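4.2 Ce que le poste devient

L'argument avancé par Hunel pour équiper la cuisine centrale de Plalow tient en une phrase : le bras prend les gestes répétitifs, l'agent garde le métier. Nos observations, menées sur 147 services, invitent à plus de prudence. Le transfert des petits pains du panier vapeur vers l'assiette (figure 3) occupait déjà peu de place dans la journée des agents, qui le citent rarement parmi les tâches pénibles.
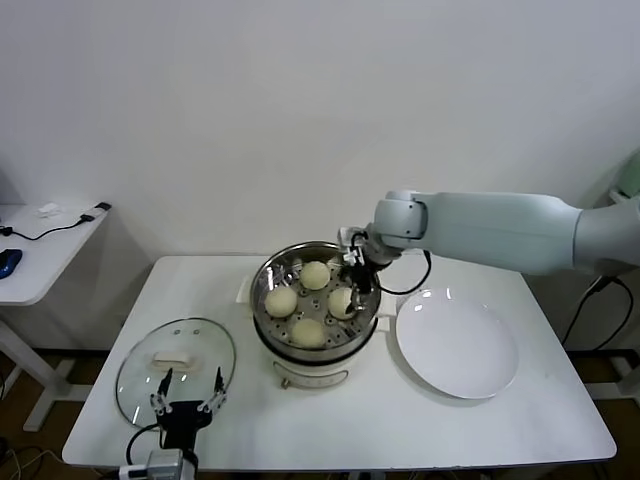

Figure 3. Poste de cuisson vapeur : pince dans le panier, près d'un des pains.

Restent le port des bacs, le nettoyage et la plonge, qu'aucun des documents du fournisseur n'évoque. S'y ajoute une tâche neuve, la surveillance, absente de la fiche de poste et non rémunérée comme telle. Sur 50 agents interrogés, aucun n'avait été consulté avant l'installation. Martinelli parle à ce propos de « travail d'attente » ; le terme nous paraît juste, quoique sa mesure du temps gagné (90 secondes par fournée) exclue les reprises manuelles. Nous n'avons pas pu reproduire ce chiffre.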